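Diễm Kiều had already started a story when I picked up the phone, something about her mother's rice cooker, and I had to ask her to go back to the beginning so I could get my pen. We'd been trying to set this call up since before the holidays. She was in her kitchen in Trellholm, I was in my car outside the dry cleaner's (long story), and we ended up talking until my battery was down to almost nothing.

If you've been reading me for a while you know I have a thing about family recipes and what happens to them when people move. Kiều has spent the last several years collecting them. She goes into people's homes, mostly older folks, and cooks with them and writes everything down. Not for a restaurant or a TV show. She just types them up, puts them in binders, and gives copies back to the families. She has 269 recipes so far and she says most of them are soup.

"I don't know what to tell you," she said. "People want to give you the soup. I'll say, teach me anything, whatever you want, and they go straight for the big pot."

I asked how it got started and she went back to the rice cooker. Her mother had one with a dent in the lid, and when it finally quit, Kiều offered to buy her a new one, a nice one, with the buttons and the little song. Her mother said no thank you, she'd go back to doing it on the stove. And then she couldn't get it right.

"She'd cooked rice on the stove her whole childhood! And it came out like glue. She was so mad. She kept saying her hands used to know it. So the two of us stood there every night for a couple of weeks making bad rice until it was good rice again, and I wrote down what we did. That was the first page in the first binder."

I love that the first page is rice. She read it to me over the phone, and it's longer than you'd expect, almost a full page, with a part about listening to the pot. When the bubbling goes from a rumble to a kind of ticking you turn the flame down as low as it'll go and you leave the kitchen. You have to leave the kitchen. Her mother was firm on that, because otherwise you'll lift the lid.

The second person she cooked with was a neighbor, Tài Hầu, who is in his eighties and used to run a lunch counter. He gave her a sour fish soup, and it took four visits to get it down on paper.

"He doesn't measure, okay, none of them measure. But he also doesn't do it the same way twice, and he gets insulted if you point it out. One time it's pineapple, next time no pineapple. I said, Uncle, last week you put in pineapple. He said, last week was last week."

So how do you write that down? I really wanted to know, I've been fighting with my own grandmother's dumplings for years and I've thrown out more dough than I want to admit. Kiều's answer was that she quit trying to catch the one true version. She writes the date of each visit and what went into the pot that day, and if there are four visits there are four recipes, one after the other, with the pineapple and without.

"I used to average them," she said. "Like if he used this much one day and that much the next, I'd put the middle. And then I cooked the middle one and it didn't taste like anything he'd ever made."

She does have some tricks. She weighs the bag of salt before and after. She puts the fish sauce bottle on the scale, lets the person pour however they like, and then puts it back on the scale when they've turned around to the sink. She felt a little sneaky about this in the beginning and now she just tells people up front. Most of them think it's hilarious. One lady in Skudunberg got so interested in her own numbers that she started calling Kiều at night to report them.

Skudunberg was a whole chapter of its own. She drove out there in July with a cooler and a folding table and stayed with a cousin for what was supposed to be a few days. Word got around. By the end people were coming up to her in the parking lot of the grocery store with handwritten cards. A lot of the cards were for things like ambrosia salad and ham glaze, and she took them all.

"Somebody said to me, well, those aren't real family recipes, that's off the back of a can. I said, who's been making it for forty years, the can?"

I laughed so hard at that I dropped my pen between the seats and the next bit of my notes is written in eyeliner.

We got onto the subject of money, which I always ask about and people always go quiet. Kiều didn't. She works mornings doing billing for a dental office, and the binders come out of her own pocket except for one small grant. The grant was for $3,647 and she can tell you where all of it went. Gas, mostly. Ink. A decent scanner. And a scale that goes down to a tenth of a gram, because the cheap one didn't even notice when you put star anise on it.

She did get an offer from a publisher, kind of. A woman at a little press called Desjardins had seen one of the binders at somebody's house and wrote to ask if she'd think about a book. They went back and forth for a while. It fell apart over the soup.

"She wanted one fish soup. She was very nice about it. She said readers need one they can trust. And I get it, I do, if I bought a cookbook and it had the same soup in it four times I'd think there was a mistake at the printer. But I couldn't pick. I called Uncle Tài and asked him to pick and he said, put the one with pineapple, and then he called back an hour later and said, no, put the other one."

So no book, for now. She hasn't closed the door on it.

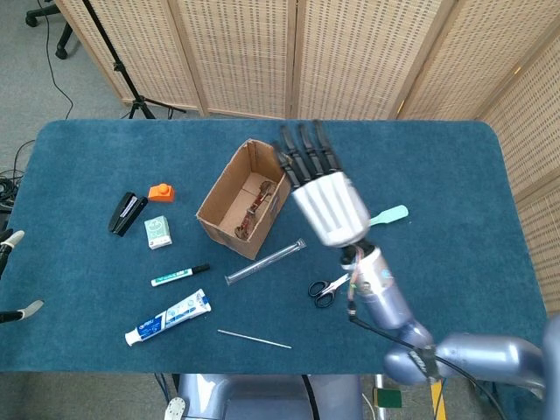 I asked whether she ever gets turned down. All the time, she said. Some people don't want a stranger in the kitchen, and some say yes and then get shy on the day and order pizza. (She stays for the pizza. She says you can learn plenty from how a person orders pizza.) And a few have told her flat out that the recipe goes to a daughter or a grandson and to nobody else, and she thinks that's fine too. She'll offer to come and write it down for them and take no copy for herself. She's done that 2 times, and she wouldn't even tell me what the dishes were. I tried! I asked if they were soup. She said, "Probably."

The harder thing is when she gets there late. A man who'd grown up on a street called Tandale wrote to her last winter wanting his aunt's pickled mustard greens, and by the time they found a day that worked, his aunt didn't cook anymore and wasn't sure who they were. They went anyway. Kiều brought the greens and a jar and the salt and set it all out, and the aunt sat and watched her nephew slice for a while.

"And then she reached over and took the knife out of his hand. Didn't say a word. She just cut them the right way, thicker, on a slant, and she handed it back to him. So that's what we have. We don't have the brine. We have how she cut them."

That one is in the binders too, one short paragraph and a drawing of the slant. He's been trying different brines ever since and mails her a jar when he thinks he's close.

I had to blow my nose and she politely waited, and then I asked her the question I ask everyone, which is what they had for dinner last night. Scrambled eggs on toast, standing up. She'd been typing all day. She has 1,414 pages in the binders now and she's behind on the index, which she hates doing, and she's thinking of roping in her niece, who's thirteen and likes alphabetizing things.

She asked about my grandmother's dumplings before we hung up, and I told her the problem, that the wrappers come out tough every single time. She wanted to know if I was using cold water or hot. Cold, I said, the card says water, it doesn't say which. There was a long pause.

"Did she have a kettle on the stove?" Kiều said. "When you picture the kitchen. Was there a kettle going?"

There was always a kettle going. I'd thought it was for the tea.

I made them that night with hot water and I've made them twice more since. I'm still pleating like somebody wearing mittens, but the wrappers are soft. If you have an older relative near Trellholm who might want company in the kitchen, send me a note and I'll pass it along to her. She says she'd be very happy to get a dessert.

Posted January 10, 2021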